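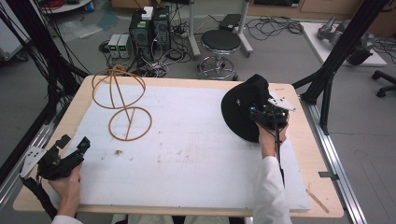

I have sunburned the top of my head three times in my life, and all three were on the Derlow trail. It runs 59 miles if you do the whole loop, which I have never done. Most of it is open ridge with no trees to speak of. For years I wore a baseball cap, and it left my ears and neck to fend for themselves. A soft black hat like the one lying crumpled on the white board is what I wear now, and the crumpling is half the point. It goes in a jacket pocket or the bottom of a pack and comes out the same hat.

Home Older posts Trail notes Gear About

I bought mine in June at the outdoor store in Tretance. It was on the sale rack next to a straw one for 65 dollars that I would have crushed by the first campsite. People say black is too hot for summer. Maybe it is. I notice the shade on my neck more than I notice the color, and black hides the sweat marks.

Washing is simple. Cold water in the sink, a little dish soap, then I set it over a mixing bowl to dry. I put one in the dryer once and it came out too small for me.

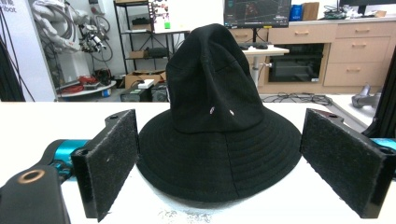

Black bucket hat, stitched brim, two eyelets at the front.

Wind is the weak spot. Past Zeman Gap the trail climbs to 1286 feet and there is nothing to block it up there. I tried a chin cord for a while and hated it – it rubbed under my jaw and I kept taking it off. Now I just carry the hat in my hand for that stretch and put it back on when the path drops down toward Beltar.

I still use sunscreen on my nose and the backs of my hands. A brim does nothing for light coming up off pale rock, and I forgot that last summer and peeled for a week.

Next trip is the north side of the loop, two nights if the weather holds. I need new socks before then.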